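Visit to the Calleck Paper Mill
Report of the Plollier Library Association

A group of 13 members visited the paper mill at Calleck in May at the invitation of its director, Benedikt Kuster. The visit formed part of the Association's program on the care of printed collections. Travel was by train to Pidlow and from there by bus.

Mr. Kuster received the group in the former drying loft and gave a short history of the site. The mill employs 53 people and produces mainly archival board and book papers. A smaller workshop still makes sheets by hand for conservators, with an output of 800 sheets in a good week. Members were interested to learn that the water is drawn from the mill's own spring and tested each morning before work begins. 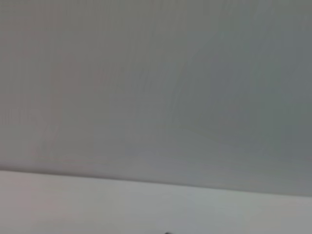 The second part of the morning was given to questions of storage. Aurelia Kälin, who heads the testing room, explained how samples are aged in heated cabinets and then folded until they break. She advised against judging a board by its color or weight alone and recommended that libraries request the test sheet with every delivery. Several members noted that their own suppliers do not provide one.

After lunch in the canteen the group was shown the sample archive, which holds 267 bound volumes of paper swatches. The earlier volumes are fragile and may be consulted only by appointment. The Amoah bequest — four albums of watermarks — is being cataloged and was not available.

The Association thanks Mr. Kuster and his staff for their hospitality. Members who wish to order board at the group rate should write to the office by 6 September 2021, stating the sizes required.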